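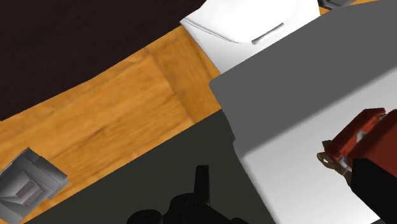
Filed under: Lists > Control & Planning > Archive
Print this message | E-mail this message

Subject: Re: [arm-users] sim wrist view, planner keeps clipping the panel

Quick one before I have to run for the train. Replying inline, sorry for the mess.

> We moved the Ferkness scenes over to the new renderer in August and
> since then the planner is happy, the log says no contact, and yet the
> fingers go straight through the edge of the big white panel on the way
> in. Same start pose every time. Physics side says nothing touched. Has
> anyone on the list seen this? We are on the Brirgate build with
> stock settings. I've tried turning the step size down and it only makes
> it slower.

Yes, seen it. Not the step size. Put that back.

What you have is two lots of geometry that don't agree. The renderer loads the visual mesh, the planner loads the collision mesh, and the converter makes the second from the first by wrapping a hull round it. Fine for boxes. For a thin panel lying at a slant it is hopeless, and if the mesh has flipped faces the converter drops it without a word. So the planner sees fresh air where you see a panel.

Check in this order:

1. Turn on the collision overlay in the viewer. If the panel doesn't light up, stop there, you've found it.
2. If it does light up, look at the corners. Ours was rounded in the visual mesh and square in the hull, off by 3 mm. Enough to matter when the approach is tight.
3. Look at the frame the hull is attached to. The Brirgate exporter puts it on the parent if the link has no mass set. Everything looks right until somthing moves.

> Also the segmenter. It keeps joining the white thing at the back to the
> pale part of the panel in front and calls it one object. Do I need to
> retrain?

Don't retrain yet. White on white under that default light, I'd struggle too. In the wrist view the top of the back one is nearly pure white and so is the lower part of the panel, no edge worth the name if the mask bleeds past the grey bit. Drop the exposure in the scene file, then render again and see if the masks split. If you've got depth switched on, feed that in as well, the step between the two should show up even when the colour doesn't.

The wood is easy by comparison, lots of grain. Same for anything red. I wouldn't spend a minute on those.

> Grasp planner gives me poses where one finger ends up behind the red
> part. Should I filter on the visible points only?

No! That's how you get a plan that looks lovely from the wrist and hits whatever is round the other side. The gripper hides part of what you want to look at, the red bits are half out of view at the right hand side, and the planner will treat the missing half as free space if you let it. Mark unseen as occupied. Flag is in the Ghiță config, under mapping, off by default (why??). You'll lose a good few grasps. Let them go.

And mask out your own fingers before the depth goes into the map. They're black and right up against the lens and if the mask is a cycle late you get a ghost finger stuck in the map, and then the planner refuses to move at all as it thinks it's already in collision. We lost a whole Sunday to that one. Sync the mask to the image stamp, not to the latest joint state.

Numbers, as you'll ask: we run 400 samples per query, 5 retries, then back off along the approach line and look again. More samples did nothing for us once the hulls were right. Before they were right, more samples just found the hole quicker.

Script for rebuilding the hulls is in the Flonthorpe repo under tools. Splits the mesh first and then wraps each piece. It'll moan about open edges, ignore it unless the piece count comes out at zero. Run it on a copy, it overwrites in place and theres no undo.

If it still clips after all that, send me the log and the scene file, not a video. Gone till tomorrow.

--
arm-users mailing list

Comments (3)

overlay was the answer for us too. panel had no collision shape at all, just missing. two weeks I've been blaming the planner

Does the unseen = occupied flag work with the older map format? Mine loads but then every query fails, even with the arm well clear.

Older format saves unseen and free as the same value, so with the flag on it's all blocked. Rebuild the map from scratch and it should go.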